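4. Home test in the kitchen

Kgomotso Mabuza and I moved the arms out of the workshop once the bench tests were done. The task was a plate and the wire rack in the pull-out drawer. We called this setup Drindura.

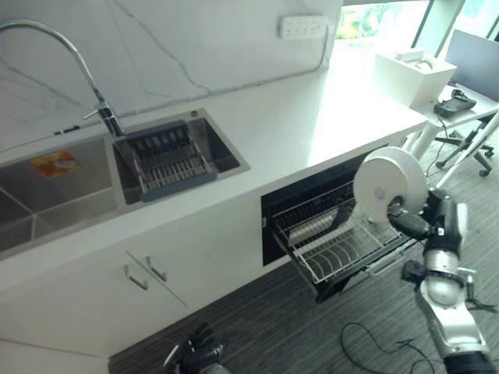

The grip force stayed at setting 9 for all 18 runs. Above 20 the plate tilted in the fingers. Afshin Jalali rewrote the wrist code between runs, and the log with his changes is in Appendix B.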